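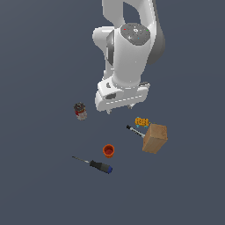
White robotic arm seen from above, computer rendering

Dirkholm Film Institute to Restore Gashaw Theater, Reopen With Season of Screen Acting

2020-01-07

NAMEVDALE: The Dirkholm Film Institute will reopen the Gashaw Theater in August with a season of 31 feature films devoted to the work of the screen actor. The board of the Institute approved the program and the final stage of the building work at its winter meeting.

The theater, on the north side of Market Street, has been closed to the public while the roof and the projection booth were rebuilt. When it reopens it will seat 405 people on two levels. The balcony, which had been used for storage, will return to regular service, and the original lobby will again be the main entrance.

The opening film will be "Fanitz," a black-and-white drama about a provincial stage actor who is hired to play a man he knew in his youth. The film was shot in and near Namevdale and has not been shown in the city in its full version. The Institute holds the only complete print known to its staff and finished a new digital transfer last fall. Both the print and the transfer will be screened during the opening week so that audiences may compare them.

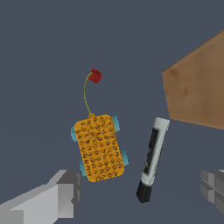 Dirkholm Film Institute / Office of Public Programs

The season is arranged by role and covers several countries and periods. The first group of films is made up of portraits of painters, composers and writers. The second is given to supporting players, including a number who worked steadily for decades and seldom received billing above the title. A third group looks at actors who performed in a language other than their own. Silent films will be shown on Sunday-style matinee schedules throughout the run, with live piano.

Each evening screening will be preceded by a spoken introduction. Introductions will be given by working actors, dialogue coaches and film editors, and will be kept short so that the feature can begin on time. Texts of the introductions will be available at the box office after each performance and will later be placed in the Institute's reading room, where they may be consulted without an appointment.

The Office of Public Programs has also asked for a change in the way films are announced. Printed calendars will list the full cast of each film, as far as it can be established, together with the format in which it will be shown. Where a film exists in more than one version, the calendar will say which version is being used and how long it runs.

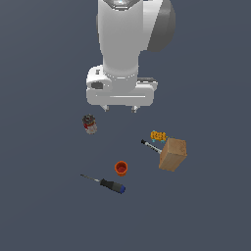

Alongside the screenings, the Institute will offer a residency for actors at an early stage of their work in film. Up to 14 residents will be admitted. Applicants must have appeared in at least one short or feature-length film and must be able to attend all sessions in Namevdale. Student films are accepted as evidence of experience. Training at a drama school is welcome but is not required.

Residents will work in pairs on scenes taken from films in the season. They will study the scene as written, rehearse it with a director, and perform it before a camera in the rehearsal hall behind the theater. The recordings will be reviewed with an editor, and residents will be shown how the choice of one take over another alters a performance. Particular attention will be given to playing persons who actually lived, a subject on which the Institute receives frequent requests from schools and acting companies. Sessions on that subject will cover the use of letters, voice recordings and newsreel, as well as the question of how closely an actor should follow them.

There is no charge for the residency. Lodging will be provided for residents who live outside the city. Travel costs are to be met by the residents, although a small fund exists for those who would otherwise be unable to attend, and a request for help may be made on the application form. Such requests are handled separately and are not seen by the selection panel.

Applications should include a letter of no more than one page, a list of past work, and a recording of a single unbroken scene. The recording may be made with any equipment. Edited reels with music will not be reviewed. The deadline for receipt of applications is 30 days after the form is posted on the Institute's website. All applicants will be notified in writing, whether or not they are selected.
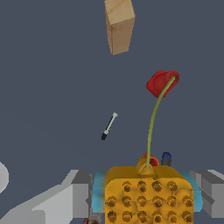
Artificial red flower and wooden block, computer rendering

Tickets for the opening week will go on sale first to members of the Institute and then to the general public. Prices will remain at the level charged before the theater closed. Reduced admission is available to students, residents over the age of 65 and members of performers' unions on presentation of a valid card. A season pass will be sold for the first time and will admit the holder to every screening except the opening night.

The restored building will have step-free access from the street to the main floor, and an elevator will serve the balcony. Wheelchair spaces are located in the center and rear of the main floor and may be reserved by telephone. Captioned screenings will be marked on the calendar. Headsets for amplified sound can be borrowed from the cloakroom at no cost.

Until the theater reopens, the Institute's regular screenings will continue in the lecture room of the Namevdale Public Library. Seating there is limited and early arrival is advised. The reading room and the film archive are not affected by the building work and will keep their usual hours.

Members of the press who wish to attend a preview of "Fanitz" should apply to the Office of Public Programs. Still images from the film may be requested from the same office. The complete calendar for the season will be published in the spring.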